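About Salcedo Workshop
Posted in March by Lucimara Evangelista

Salcedo started with two neighbors, one garage and a robot kit that neither of us could finish alone. Muchen Yao had the patience for wiring and I had the space (well, half of it, once the bikes were moved), and before long friends of friends were coming by with projects of their own. We're 14 members now, and we'd love to meet you!

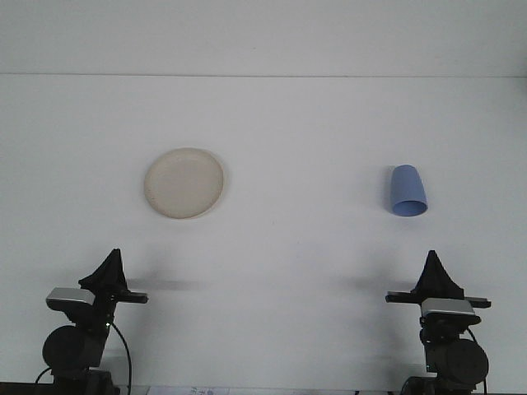

Our longest-running build is Fleron, a pair of arms meant to help with small jobs around the kitchen. We like to start with things everyone has at home, so a speckled cream plate and a light blue cup are plenty for an evening's work, and you really don't need any background to join in. Aitana Valcárcel came to us from a bakery and now writes most of our motion code, usually with a pot of tea going.
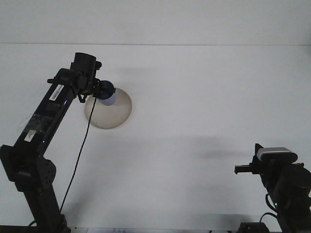 Fleron on the bench, with the round plate and one arm's gripper up close.

Come see us any time after 6 p.m. and stay as long as you like.

Contact: Salcedo Workshop, 254 Mostano Road | © Salcedo Workshop | Back to top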